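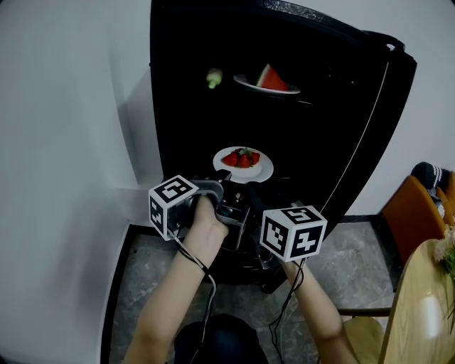
Svyatoslav Skoryk keeps his strawberries on a plate. He stopped leaving them in the punnet the summer he started selling fruit, and he says he has thrown out very few since.

Skoryk runs Grakley, a fruit and vegetable shop with a cold room out the back and a queue out the front most mornings in berry season. He spends a good part of his day answering the same question from customers, who want to know why the fruit that looked fine at the counter has gone soft and furry by the time they get to it. His answer is nearly always the fridge.

"People put the shopping away the way they'd load a car boot," he says. "Heavy stuff wherever it fits, soft stuff on top, shut the door quick."

The punnet is the first thing to go. Berries at the bottom carry the weight of the ones above, and a bruised berry leaks onto its neighbours. Skoryk tips them out onto a flat plate lined with nothing at all, picks out any that are marked and eats those on the spot. The rest go in unwashed, in a single layer, with the green caps left on. He rinses them when he wants them and pulls the caps off afterwards, so the water stays out of the middle.

A plate takes up more room than a punnet, and that is the usual objection. Riku Miyazaki has heard it often. She fits out small kitchens under the name Rukari and has measured the inside of more refrigerators than she would care to remember, including her own, where the gap between the two main shelves is 19 centimetres. She had been using it for tall jars. The jars went into the door and the gap became the fruit shelf.

"You want to open the door and see what needs eating," Miyazaki says. "If the strawberries are behind the milk, you've already lost them."

Her rule is soft fruit at the front of the shelf, at a height where you look straight at it. Cut fruit goes on a plate as well. She likes an oval one for watermelon because a wedge sits along it properly and the juice stays on the china. The rind is left on until the slice is served, as it gives you something to hold. Whole limes can go wherever there is a space, and she tends to put one beside the melon to squeeze over it.

The two disagree on covering. Miyazaki puts an upturned bowl over cut melon if it is staying in the fridge overnight, mainly to keep the smell of onion off it. Skoryk covers his too, but with wrap pressed right against the flesh – he finds a bowl lets the surface dry. Both leave whole strawberries uncovered for a day or so and put a loose lid over them after that.

Neither thinks much of buying in bulk. Skoryk's small trays cost $2 more per kilo than the big ones, and he still steers households of one or two towards them. A big tray is good value for jam. For eating out of the fridge, he would sooner see you back at the shop in three days.

He does the same at home. The plate goes in on the lower shelf, near the edge, and when it comes out empty it gets a wash and goes back in with the next lot.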